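Last updated: 7/10/22

Visit to the Brastholm disassembly cell

The Brastholm group works on taking apart discarded office computers with a single arm and a two-finger gripper. Nuria Tsegaye, who leads the work, gave us most of an afternoon in August. The question we had brought was narrow: how much does a wrist camera add when the target is buried under cables?

Their method, called Mema, learns from demonstrations. An operator guides the arm through one removal at a time, and the wrist images are stored together with joint positions. The set we were shown holds 196 demonstrations on desktop towers supplied by Rolerent, a leasing firm. Each is labelled by the part removed and by whether cables had to be moved first.

Abenezer Jemal went through the results. On held-out towers the policy was given 135 attempts at memory modules and drive connectors. With the wrist view it failed mostly on approach, when the fingers hid the latch during the last 6 mm or so of travel. With only the overhead view it failed earlier, usually by catching a cable. He would not quote a single success rate, as the case models differ too much in layout.

Two points of method are worth recording. Demonstrations that included a correction were kept, and training without them gave worse recovery after a missed grasp. Force readings were logged but are not used by the current policy. Tsegaye expects to add them once the drift in the sensor has been dealt with.

We asked about cable bundles that cross the whole case. These are still moved by hand before a run if they cover the memory slots. A second policy for cable clearing, Abdella, is being trained separately and was not ready to be shown.
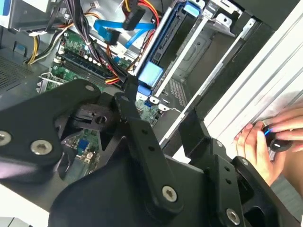 Wrist camera view of the gripper over an open tower, with the memory modules and cabling behind it.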